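Printed Fabrics and Hand Flags on Loan from Gwynne Center

The Gwynne Center has added a set of printed table covers and small hand flags to its lending collection. Schools, libraries and clubs in the Rullholm district may borrow the items beginning in February.

The covers were chosen to give a plain work table a setting for storytelling, model making and classroom displays. One of the new prints carries a starry sky in deep blue, with bright streaks of white and pale blue running through it.

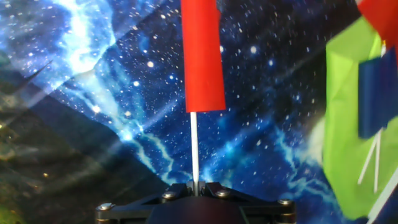
The center's lending collection now holds 365 items, and staff expect it to reach 400 before the end of the school year. The purchase was supported by a grant of $2,000 from the Drinik Fund, which also paid for new storage shelves in the lending room.

"Teachers asked us for backgrounds that can be folded, carried on a bus and spread out again in a different room," said Osian Jarman, who manages the collection. "A painted board looks very fine, but it has to be moved by van, and most of our borrowers do not have one."

The night sky is also available on a combined cloth, where it shares the surface with a dark green meadow dotted with small flowers. Borrowers who need only one of the two settings may fold the cloth to suit their table. Red and green flags may be requested with any of the covers – they are listed separately in the catalog and should be reserved at the same time.

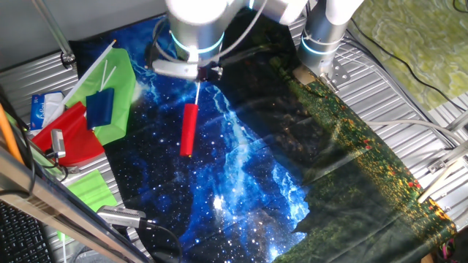
The combined sky and meadow print, with red and green flags at left.

Each loan runs for 3 weeks and may be renewed once if no other group is waiting. There is no charge to schools. Clubs and private groups pay a small deposit, returned when the items come back complete.

Borrowers are asked not to iron the printed fabrics. Creases from storage usually ease if the cloth is laid flat the evening before it is needed. Glue, paint and modeling clay should be kept off the prints, and any stains should be reported at the desk and left untreated.
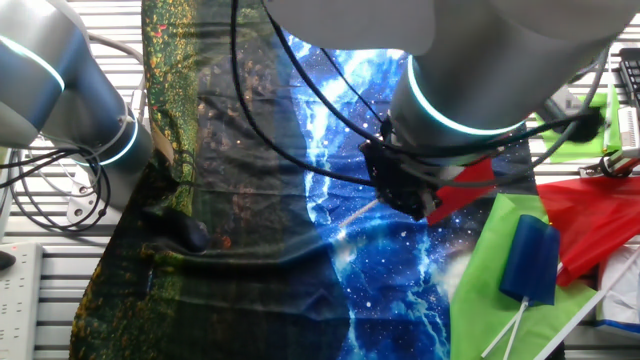
Small foam pieces and plain cloths in single colors can be added to a loan on request. These are kept in the Urico Room on the ground floor, next to the returns desk.

Reservations may be made at the front desk or by telephone. Items are ready for collection after 2 p.m. on the day agreed, and large orders should be collected by two people.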